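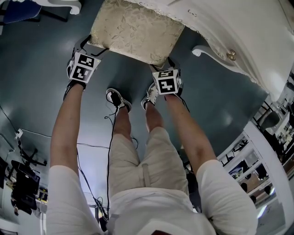 We nearly missed the open day at Griden altogether, what with the train being late and me insisting on a coffee first, but I'm so glad we went. Raili Vainio met us at the door and gave us each a paper badge, and then we were simply let loose to wander, which I hadn't expected from a robotics lab!

My favorite part was the room where they collect hand movements for teaching robots to handle furniture. You pull on a pair of black gloves, each with a white cube on it covered in blocky black-and-white patterns, and the cameras use those patterns to work out where your hands are. Then you get hold of a chair. I'd pictured something plain out of an office, but the one being gripped by its seat was a grand white thing with carved scrolls and cream and gold brocade, the sort my grandmother kept for the priest. Norbert Říha told us fancy chairs are harder for the software than plain ones, and that they want 100 different pieces of furniture by May. They had 20 so far, so if you have an odd armchair in the attic, he'd love to hear from you.

Visitors could have a turn too – the line was long, but it moved. Merle Wihongi showed me where to put my fingers along the edge of the seat and kept telling me to slow down. I am not a slow person. My second try was better, she said, though she may have been being kind. The gloves are warmer than you'd think, and a little big for me.

After that we heard a short talk by Craig Lindsay about how the recordings get sorted, with 1,080 of them done since the project started. I got a bit lost in the middle, but he answered every question, including two of mine. There was soup afterward, and very good rye bread – get there early if you want the bread. Visits are free but you do have to sign up ahead, and the walk from the station takes about 20 minutes, mostly uphill.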